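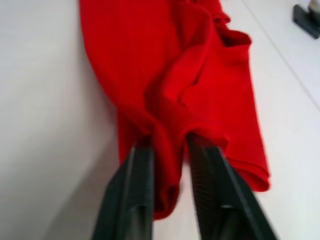
Notes from the Sewing Room, March 2020

So I have finally started the red quilt! Those of you who have been reading since August will remember that I promised it to my sister, then bought the wrong backing, then went and made six tote bags instead. Well, the tote bags are all given away and I've run out of excuses.

The pattern is Okska, which I got from the Fadwood shop when they moved across the street (the new place has proper parking, thank goodness). It's a plain block pattern with one bold color and a lot of white, and I liked it because there are no curves. I do not do curves. I tried one curved cushion cover years ago and it's still in a drawer with the pins in it.

What I want to talk about this time is washing fabric before you cut it, because I got more mail about that than about anything else I've written here. Red is the one everybody worries about, and they should! My first ever quilt had a red border and it came out of the wash with a pink middle. I told people it was meant to be pink. My mother knew.

These days I put every red through a cold wash on its own, with an old white sock thrown in. If the sock comes out pink, round we go again. This batch took three washes before I was happy with the sock. Then I hang it up, iron it while it's still a bit damp, and leave it folded overnight before I go near it with the cutter. The folding overnight part is pure superstition, my aunt did it, so I do it.

Oluwatosin Ugwu wrote in to say she never prewashes and just uses the color catcher sheets at the end. She's made far more quilts than I have, so maybe listen to her! My worry is the shrinking - if your white shrinks one way and your red shrinks another, you get that puckered look. Some people love it. On a baby quilt I love it too, but on a big bed one it makes me twitchy.

Cutting is the next job. The pattern calls for 325 squares in the larger size and I'm making the larger size, so please think of me. I've sharpened nothing and bought a new blade instead, which I know is lazy.

A couple of other bits. The Sorensen thread I moaned about last time has been much better behaved since I changed my needle, so I take back most of what I said. And if anyone near Tidasow has a big cutting mat they don't use, mine has warped from sitting beside the radiator and I'd happily swap you some batting for it.

Next time, sashing, and whether I've fallen out with it yet.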